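Chapter 5
Shoes at the Door: Storage, Habit and the Shared Entry

In this chapter you will
— look at how footwear is stored in homes and small workplaces
— test some common advice about shoe racks against what people do with them
— plan and carry out a short observation of an entry area

Key terms: threshold, open storage, pair integrity, return rate, house shoe

5.1 Does a rack make a room tidy?

Open any home organizing book and you will find the same promise. Buy a rack, put it near the door, and the heap of shoes on the floor will go away. The claim is repeated so often that few writers bother to support it. We should ask for more than that. A rack gives shoes a place to go. Whether they go there, and in what condition, is a separate matter, and it depends on habits that furniture has a limited power to change.

Consider house shoes, the slippers kept indoors for family and guests. They ought to be the easy case. They are light, they carry little mud, and they are all much the same size. Yet even on a rack set aside for slippers you will find pairs at odd angles and one shoe tipped against its neighbour. The rack has kept them off the carpet. It has done nothing to line them up.

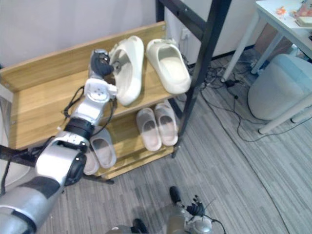 Sándor Halász, who taught household design at Lesesside for many years, used to separate two jobs that sellers of furniture like to run together. The first is containment: are the shoes off the floor? The second is pair integrity: can a person reach down and pick up a matching left and right without looking twice? Most racks do well on the first. On the second, the evidence is thin, and much of it comes from people with racks to sell.

His students Yamila Ledesma and Nahuel Olivares tried to measure the difference in an apartment building in Nutlow. They visited 30 households and recorded the state of the entry at the end of a Thursday. Homes with a rack had fewer shoes on the floor, as you would expect. They did not have more matched pairs. Before you quote this result, notice its limits. One building, one evening, and households that had agreed ahead of time to be visited. Some of them surely cleaned up first.

5.2 The trouble with "a place for everything"

The old saying assumes that people agree on the place. In a shared entry they often don't. One person thinks the top shelf is for guests. Another uses it because bending is hard on the knees. A third takes whatever space is nearest the door. All three would tell you that they put their shoes away.

Colour is often offered as the cure. Give each member of the household a different colour, the advice goes, and the pairs will sort themselves. Colour does help with finding a mate for a stray slipper. It is less clear that it helps anyone put the slipper back. Trinidad Troncoso kept a diary of her own front hall in Ellwood and noted that her children always knew whose slippers were whose and left them under the kitchen table anyway.

Open shelves have another weakness. Anything within reach gets handled — picked up, shifted over, set down a little to one side. A single nudge is nothing. Several in a day will undo the neatest row, and the person who made the row tends to blame whoever walked past last.

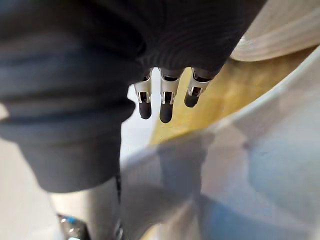 Figure 5.2 Three fingertips, open and holding nothing.

5.3 What would count as evidence?

Suppose you wanted to test a rack fairly. A photograph taken right after tidying tells you what the rack can hold. It tells you very little about Tuesday night. You would need to look more than once, at times nobody had prepared for, and you would need to settle your terms before you began. Is a pair matched if both shoes are on the same shelf? Must they touch? Must the toes point the same way? Zulema Jara, in her notes on the Carnarik hallways, changed her answer partway through and had to throw out 2 weeks of records.

Getting ready to read on

1. Choose an entry area you pass every day. Write down what you expect to find there before you look.
2. Write your own rule for a matched pair in one sentence. Trade rules with a partner and try to find a case that breaks theirs.
3. Find an advertisement for a shoe rack. Underline each claim about tidiness and note what support, if any, is given for it.

Keep your answers. You will need the rule from question 2 when you draw up your record sheet in Section 5.4.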